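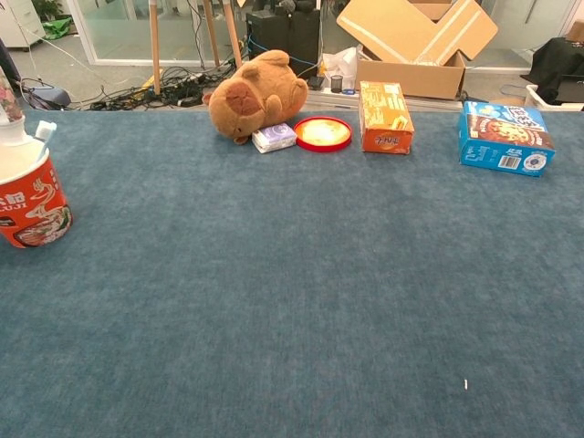 Fig. 1. Mixed items set out along the far edge of a covered table.

Search course pages Go
Print | E-mail

Testton Home Skills - Unit 3: Sorting a Shared Surface

Last updated June 3, 2024

The unit deals with tables that have no single use. Food, toiletries and soft toys all end up on them, and the usual mistake is to start moving things before deciding on groups.

Work by type first and size second. In Fig. 1 the orange box and the blue box are one group, although one stands on end and the other is on its side. The plush toy is a group of its own. Small packs are awkward. Read the label before you place one, as tissues and snacks can come in much the same packet.

Allow 30 minutes for the practical. Use the Bednarek sorting sheet and fill in the left column before you touch anything.
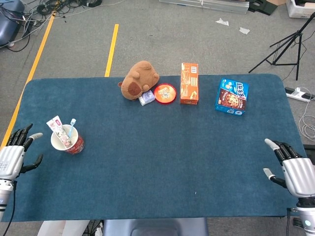 Toothbrushes and toothpaste belong together and upright. A paper cup will do for a day or two - after that, use something heavier that can be washed. Keep them away from open food.

Tall boxes go at the back with the front panel facing you. Soft things can lean on each other but shouldn't hold up anything rigid. Fabric covers pick up lint, so go over the cloth once it is clear.

Reading: Conero handout, page 18. The Kedico storage notes are optional until August.

Written task: 800 words on a surface in your own home. Include your sorting sheet.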